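Can a machine put the kitchen tools away yet?

Hanging a ladle on its stand takes a person a second or two and no thought. For a robot it is still a hard afternoon. The handle is round and rolls, the bowl is heavy at one end, and the hook is small.

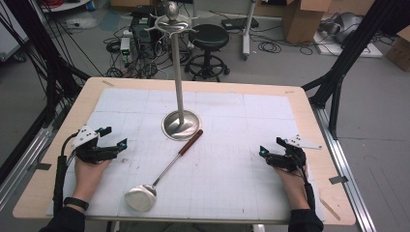

Salteck, which has worked on kitchen chores since August, teaches its arms from examples done by people. The ladle task took 278 of them before the arm managed it at all. In the last trial it hung the ladle 149 times out of 300 tries. Most of the misses came at the hook, when the arm was close but tilted slightly wrong.

Bråten, a rival, has gone for the shop floor instead, where parts arrive the same way up each time. Its machines sort and stack well enough to be left alone for a shift. Move one of them to a home kitchen and it struggles with the first drawer. 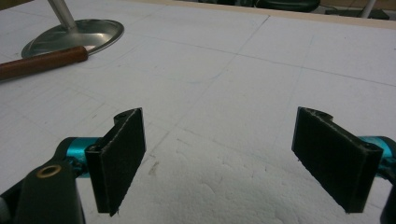 Will a robot be doing the washing-up at home soon?

Parts of it, perhaps, and slowly. Bivell plans to lend a two-armed machine to 50 homes, starting on 16th June, but it will only clear cutlery and wipe flat surfaces. Glasses are left to the owner. The company has not set a price, and the machine needs a good deal of floor space.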